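Zallwood workshop: we look for a parts room assistant (part-time)

Zallwood is a shared workshop for small makers and repair people. Our members take screws, cables, connectors and small tools from the common store every day, and every day something comes back to the wrong place. We are now looking for one person who likes order and can help us to keep the room in a good state.

The work is 20 hours per week, in the mornings or in the afternoons, as you prefer. Your tasks will be:

Sorting returned parts into the right bins and drawers
Writing new labels when the old ones can not be read
Keeping the stock list up to date (we have 762 entries in it at this moment)
Preparing small orders to our suppliers, Lurner and Collet
Keeping the floor and the desks free for the members

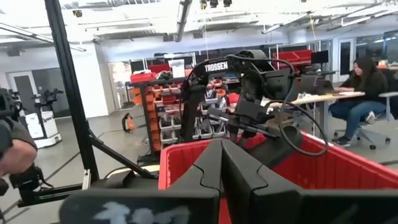

The workshop with the parts rack, the red bins and the desk by the windows.

You do not need a diploma for this job. It is more important that you are patient, that you can read a parts list in English and that you ask when you are not sure. If you have already worked in a store room, a library or a hardware shop, please tell us about it. You should be able to carry boxes up to 9 kilos.

We offer a contract until the end of February, with the possibility to continue. Every assistant receives also 300 euros per year for courses, and free use of the workshop in the evenings. The bus stop Tomach is in front of our door.

Please send a short letter and your CV to Maite Calvo before July 15, 2018. A photo is not necessary. For questions about the daily work you can ask for Shivam Rathore at the front desk, he will be happy to show you the room. We answer to all letters, but it can take us two weeks.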